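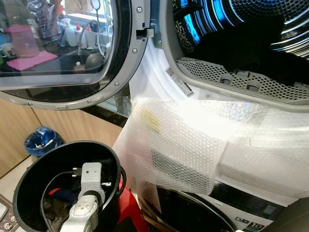 Emptying the Dryer (and Giving It Five Minutes of Care)
by Roya Ebrahimi

I used to treat the dryer like a cupboard. Clothes went in, clothes came out when somebody needed a shirt, and I wondered why everything I owned had a crease across the front. Then my neighbor Sumathi, who has strong feelings about laundry, walked me through how she does it, and I've been doing it her way ever since May. I'm passing it along with a few additions of my own!

Open the door all the way before you reach in. If your dryer sits on top of the washer like ours, you'll be working at chest height or so, and a half-open door is just the right spot to bump an elbow.

Start with whatever is closest to the opening. Big dark things like to wrap themselves around everything else, so take hold near the middle and lift gently. If it resists, turn the drum a little by hand and let it loosen (please don't yank, I've lost a good sleeve that way).

Now go back for the small pieces. Patterned things are easy enough to spot against the metal, but a black sock can hide up at the top or behind one of the ribs for weeks. Sweep your hand all the way around, back wall included.

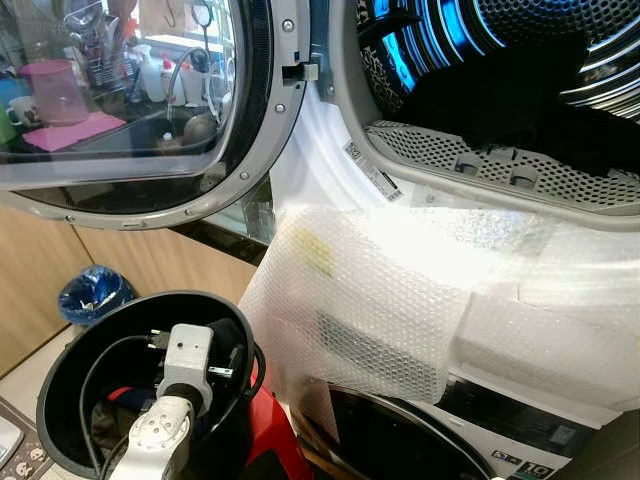 Once the drum is empty, have a look at the lint filter along the bottom lip. On many machines it pulls straight up, though yours may have a catch, so check your manual if it won't budge. Roll the lint off with your fingertips, going from one end to the other. If the little holes still look cloudy, rinse the filter under the kitchen faucet and let it dry completely before it goes back in.

Wipe the rim of the opening and the inside of the door with a barely damp cloth. I do the glass too, mostly on a Thursday, when I've got the radio on and I'm in no hurry to start dinner.

Fold as soon as you can, while there's still some warmth in the cloth. Shirts first, then trousers, and leave the socks for last, with a cup of tea. Leave the dryer door open a few inches while you fold, and close it when you're done.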